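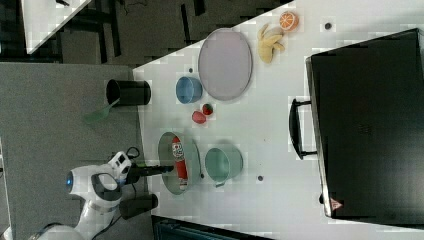 Sunix 500 Portable Basketball Scoreboard

Item: Sunix 500
Category: Scoreboards and timing, indoor
Supplied by: Finico
Status: In stock

Overview

The Sunix 500 is a tabletop electronic scoreboard for middle school, junior high and recreation league basketball. It shows game time, home and guest scores, period, team fouls, possession and bonus. The display stands on its own folding feet or hangs from a wall bracket (sold separately). A wired control console is included. The wireless console is an option and can be added later without changing the display.

The board is intended for gyms that have no permanent scoreboard, for auxiliary courts, and for tournament sites where several games run at once. It is not rated for outdoor use.

Display

Game clock: four digits, minutes and seconds. Tenths of a second are shown during the last minute of each period.
Scores: 0 to 199, home and guest.
Period: 1 to 9. Overtime periods continue the count from the last regulation period.
Team fouls: 0 to 19 per team. Reset is manual or automatic at the half, set in the console menu.
Possession: left and right arrows. One is lit at a time.
Bonus: single and double indicators for each team. Thresholds are set in the menu and can be turned off.
Digit color: red for clock and fouls, amber for scores.
Brightness: 5 levels. The lowest level is suitable for small rooms and for practice use at close range.

Physical

Width: 36 inches
Mounting: folding feet, or wall bracket FB-2
Housing: powder-coated aluminum, black
Face: polycarbonate, non-glare, replaceable
Carry handle: one, top center

Power

The display runs from a standard 120 V wall outlet through the supplied adapter. The battery pack is optional. With the pack fitted, the board can be moved between courts without losing the score or clock, provided the pack is charged. The clock stops when the adapter is unplugged and must be restarted from the console.

Do not use the adapter from the older Sunix 300. The plug fits but the output is different.

Console

The console has separate keys for plus one, plus two and plus three for each team, and one minus key per team for corrections. Start and stop are on a single large key at the lower right. The horn key is at the upper left, away from the scoring keys. The horn sounds automatically at the end of each period unless this is disabled in the menu.

Period length can be set from 1 to 20 minutes. Six-minute and eight-minute quarters are stored as presets. Two further presets are left open for the user. A timeout timer runs separately from the game clock and gives a short warning tone before it expires. The game clock cannot be started while the timeout timer is running.

To recall the last game after a power loss, hold the menu key while switching the console on. Scores, fouls and period are restored. The clock is restored to the last full second.

Wireless option

The wireless console uses the same key layout. Up to 36 channels are available, so boards on neighboring courts can be assigned different channels. The channel is set on the back of the display and in the console menu, and the two must match. One console can drive two displays on the same channel, one at each end of the court.

Included

Display unit
Wired console with cable
Power adapter
Folding feet (attached)
Printed quick guide and full manual

Not included

Wall bracket FB-2
Battery pack
Wireless console
Shot clocks
Padded carry bag

Compatibility

Shot clocks in the Flerkeck line connect to the port marked AUX. They follow the game clock start and stop signal but require their own operator and their own console. Shot clocks from other makers have not been tested with this board. The Dissanayake wall guard fits the Sunix 500 when the FB-2 bracket is used. It does not fit a board standing on its feet.

Price

Sunix 500 with wired console: $1,647
Shipping is quoted separately. Schools may order by purchase order. Orders for the new season should be placed before September to allow for delivery ahead of the first practices.

Care

Clean the face with a soft damp cloth. Solvents and glass cleaners will cloud the polycarbonate. Store the board upright with the feet folded. Disconnect the console cable before moving the display, and coil it without sharp bends near the plug. Charge the battery pack fully before long storage.

Warranty

Five years on the display unit, two years on the consoles, one year on the battery pack. Damage from direct ball impact is not covered on boards used without a guard.

Page updated March 26, 2024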